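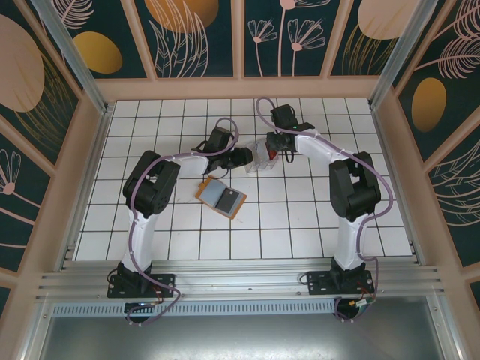 로봇 매니퓰레이션 실습 강의노트
4주차: 양팔 작업에서 그리퍼 손가락 비교하기

이번 주에는 같은 팔에 다른 손가락을 끼워 보고, 잡는 성능이 어떻게 달라지는지 비교합니다. 지난주에 배운 관절 영점 맞추기를 아직 끝내지 않은 조는 먼저 그것을 하고 나서 이 실습을 시작하십시오. 영점이 맞지 않은 팔로 얻은 결과는 비교에 쓸 수 없습니다.

1. 비교하는 손가락
실습실에는 두 종류의 손가락이 있습니다. 하나는 Lutavis의 평행형 손가락이고, 안쪽 면이 평평하고 단단합니다. 다른 하나는 Flivham의 유연형 손가락이고, 물체의 모양에 따라 조금 휘어집니다. 평행형은 위치가 정확하지만, 물체가 기울어져 있으면 모서리만 잡는 경우가 많습니다. 유연형은 기울어진 물체도 잘 감싸지만, 잡은 다음에 물체의 각도가 변할 수 있습니다. 이 각도 변화는 양팔 작업에서 특히 문제가 됩니다. 한쪽 팔이 물체를 넘겨줄 때, 받는 팔은 물체가 원래 각도로 있다고 가정하고 움직이기 때문입니다.

2. 물체
작은 투명 플라스틱 용기와 납작한 스펀지를 사용합니다. 용기는 단단하고 미끄럽습니다. 그래서 힘이 부족하면 빠지고, 힘이 너무 크면 벽이 눌립니다. 스펀지는 눌리는 양이 커서 손가락이 닫힌 위치만 보고는 잡았는지 판단하기 어렵습니다. 서보의 전류값을 같이 보아야 합니다.

투명한 물체는 깊이 카메라에서 값이 비어 나오는 일이 자주 있습니다. 이번 실습에서는 자동 인식을 쓰지 않고, 원격 조작으로만 합니다.

3. 순서
(1) 두 팔을 대기 자세로 보내고 케이블을 확인합니다. 손목을 양쪽 끝까지 천천히 돌려서 케이블이 당겨지지 않는지 봅니다.
(2) Nedelcu 제어기에서 그리퍼 전류 한계를 60퍼센트로 설정합니다. 두 손가락에 같은 값을 씁니다.
(3) 오른팔로 용기를 잡고, 작업 공간의 가운데에서 왼팔에 넘깁니다. 왼팔이 완전히 닫힌 다음에 오른팔을 엽니다.
(4) 같은 동작을 4회 반복합니다.
(5) 스펀지를 바닥에 기울여 놓고 왼팔로 잡아 올립니다. 3초 동안 들고 있다가 내려놓습니다. 이것도 4회 반복합니다.
(6) 전원을 끄고 손가락을 바꿉니다. 그 후 그리퍼 영점을 다시 맞추고 (3)부터 반복합니다.

4. 기록
각 시도에 대해 성공, 미끄러짐, 떨어뜨림 중 하나를 적습니다. 조작자가 중간에 손목 각도를 고쳤으면 그것도 적으십시오. 성공이라고만 적으면 나중에 두 손가락의 차이가 잘 보이지 않습니다. 조작자는 손가락을 바꾼 후에도 같은 사람이 해야 합니다. 사람이 바뀌면 손가락의 차이와 사람의 차이를 나눌 수 없습니다.

로그는 Virkeck 형식으로 저장되고, 파일 이름에는 조 번호와 손가락 종류를 넣습니다.

5. 주의할 점
두 팔이 같은 레일 위에 있으므로 가운데에서 팔꿈치가 서로 가까워질 수 있습니다. 손목만 보지 말고 팔꿈치도 보면서 조작하십시오. 서보가 뜨거워지면 전류값이 조금 달라지기 때문에 손가락을 바꾸는 동안 팔을 쉬게 하는 것이 좋습니다.

6. 보고서에서 답할 것
용기를 넘길 때와 스펀지를 들 때, 더 좋은 손가락이 서로 같았습니까? 다르다면 그 이유를 접촉 면적과 마찰을 사용해서 설명하십시오. 또 전류 한계를 낮추면 어느 손가락이 먼저 실패할지 예상하고, 근거를 쓰십시오. 보고서는 조마다 하나만 내고, 기록표를 뒤에 붙입니다.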